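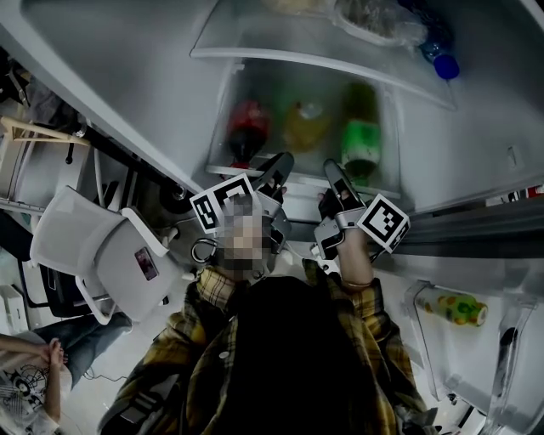 産後ケアの申請、13週待ちの話

2021年2月。やっと書く時間ができたので、メモのつもりで。誤字あったらすみません。

去年の12月に、うちの市の産後ケア事業が「拡充」されたんですよ。広報の表紙にどーんと。利用できる人が増えます、施設も選べます、窓口もひとつになります、と。妊娠中だったから、正直うれしかった。冷蔵庫に切り抜き貼ったくらい。

で、申し込んだら13週待ち。

13週て。産後ケアですよ。産んでから13週待ったら、もう首すわってるじゃないですか。いちばんしんどい時期、終わってる。

何が起きてるのか気になって、授乳の合間に市のサイトを読みました。夜中の3時とかに。読みにくいPDFばっかり。

わかったこと。前は市が直接、助産院とか産院と契約してた。それが12月から、受付も振り分けもフェニドン(Fenidon)という会社にまとめて委託になった。予約のシステムはフォークロウ(Forklow)。ここまではまあいい。電話がつながらない役所よりアプリのほうが楽だし。

問題は施設のほう。前のリストに載ってた助産院が、新しいリストからごっそり消えてる。残ってるのは10か所。そのうち宿泊できるのは2か所だけ。2か所!人口考えてほしい。

わたしが上の子のときにお世話になった助産院も消えてました。電話してみたら、新しい契約だと利用から入金まで60日かかるそうで、小さいところは持ちこたえられないから登録しなかった、と。あと書類の量が前とは比べものにならないって。申し訳なさそうに言われて、いやいや謝るのはそっちじゃない、となった。

「対象者は増えました」って市は言うんです。それはそう。所得の条件がゆるくなって、申請できる人は増えた。でも受け入れるところが減ってるんだから、増えたのは待つ人でしょ。

市の窓口に聞いたら「委託先にお問い合わせください」。フェニドンに聞いたら「施設の登録状況は市のご判断です」。はい出た。ぐるぐる。赤ちゃん抱えて保留音聞いてる身にもなってほしい。

ちなみに隣の市は直接契約のまま。ママ友は申請した翌週に日帰りで使えてました。うらやましい。川1本はさんだだけなのに。

結局うちは自費で一泊しました。ずっと寝た。ごはんがあったかいまま食べられて泣いた。味噌汁で泣くとは。こういうのが本当に必要な人ほど、自費じゃ無理だと思うんですよ。実家が遠いとか、夫が夜勤とか、ひとりで産んだとか。そこに届かなかったら何のための制度なのか。

市議会に要望を出そうと思って、いま文章を書いてます。お願いしたいのはこのへん。

支払いまでの日数を短くしてほしい
登録書類を前の様式に戻すか、せめて減らしてほしい
待ち日数を毎月公表してほしい
産後すぐの人を優先する枠をつくってほしい

待ち日数の公表は特に。サイトのどこにも載ってないんですよ。申し込んで初めてわかる。妊娠中に知ってたら別の手を考えたのに。

傍聴は、下の子を連れて行っていいのか確認中。議会の事務局の人は親切でした。そこは書いておく。

あと、コメントで教えてもらった、バローゾ(Barroso)っていう民間の訪問サービス、使った人いたら感想ください。料金表がわかりにくくて、交通費が別なのか込みなのか読み取れず。フィンズカ(Findska)のほうは問い合わせ中で、返事がきたら追記しまs。

同じ市で待ってる人、何週と言われたかだけでもコメントください。要望書に載せたいです。名前は出しません。地区もぼかします。

あ、起きた。続きはまた。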